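Suche Suchbegriff eingeben Los

Falten auf dem Bett – zu Besuch bei Eduard Štefanec

Zehn Uhr vormittags, Kaffee steht schon da. Štefanec gibt Faltkurse bei Plurnia, 10 Leute pro Kurs, 2 Abende. Geübt wird zu Hause, auf dem Bett. »Ein Tisch ist zu schmal für einen dicken Pulli. Und zu hart, man drückt dagegen statt zu streichen.«
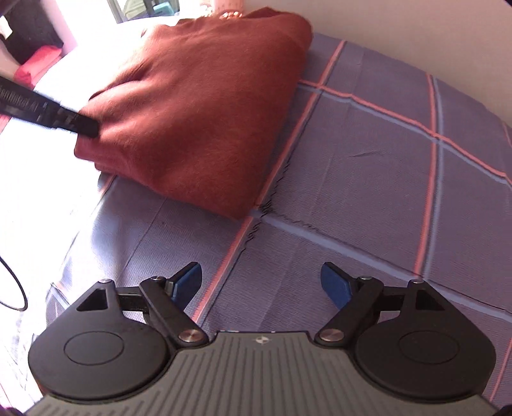

Erst streichen, dann falten

Seine Reihenfolge: Vorderseite nach unten, Ärmel rein, Seiten rein, dann von unten hoch. Klingt simpel. »Die meisten fangen zu früh an. Luft muss raus, sonst steht das Ding im Schrank wie ein Brötchen.« Bügeln? Winkt er ab. Weichspüler auch nicht, macht den Stoff rutschig, sagt er.

Gelernt hat er das im Laden, bei Phùng – Strickwaren, kleines Lager, 200 Teile im Regal und jedes musste mit dem Kragen nach oben liegen. »Am Kragen sieht man, ob einer Gedult hatte.«

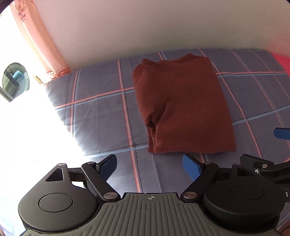 Ob er zu Hause auch so streng ist? Lacht. »Nein. Im April räume ich um, Winter nach oben, da geht es schnell und da wird manches schief.« Schief heißt bei ihm: nochmal aufmachen, ausschütteln, neu.

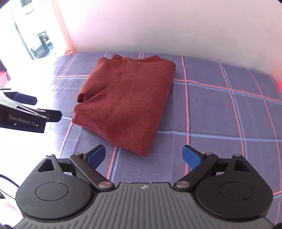 Schnelles Falten hat für Štefanec trotzdem seinen Platz. Kinderzimmer, Koffer, Ferienwohnung. Nur in den Stapel kommt so was nicht. Wenn seitlich eine Rolle absteht wie bei dem rostroten Teil auf dem karierten Laken, kippt alles darüber weg. »Dann lieber einzeln hinlegen.« Karos mag er übrigens als Unterlage, an den Streifen kann man die Kante ausrichten – wenn man den hinguckt.

Nächster Kurs ist voll, Warteliste gibt es.

Diese Seite verwendet Cookies. Mehr erfahren OK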